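Section 4. Preparing the sorting table for the open day

Read this section before the visitors arrive. The demonstration at Ronimex uses two hand-held grippers, one for the presenter and one for the guest. Chunhua Xue is responsible for the table, and Tomás Abreu for the recordings.

4.1 Setting out the objects

1. Place the white plastic top on a low, steady support and press on each corner. It must not rock.

2. Take the objects from box 17. Use soft, crumpled and hard things together – wrappers, cloth, a cup, a toy.

3. Spread them in a loose group. They may touch, and they may lean on each other.

4. Keep some free surface on the table, so the guest can rest the open fingers before the first grasp.

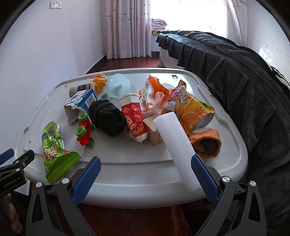
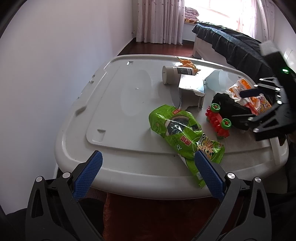 The green snack bag and the red toy vehicle with green wheels are on the table in both views.

4.2 Guiding the guest

5. Let the guest close and open the gripper in the air a few times. Only then go to the table.

6. Ask for one soft object first. A snack bag is a good choice, but it should be taken by a fold and not by the flat side.

Note: If the guest wants to try a round object, show how the blue pads must meet it from both sides.

CAUTION: Keep your free hand away from the linkages. The skin can be pinched there.

7. After each guest, put the objects back on the table in a new order and write the session number on the sheet. The first session of the day is number 209.

If a pad is loose, stop and call Uldis Vaher.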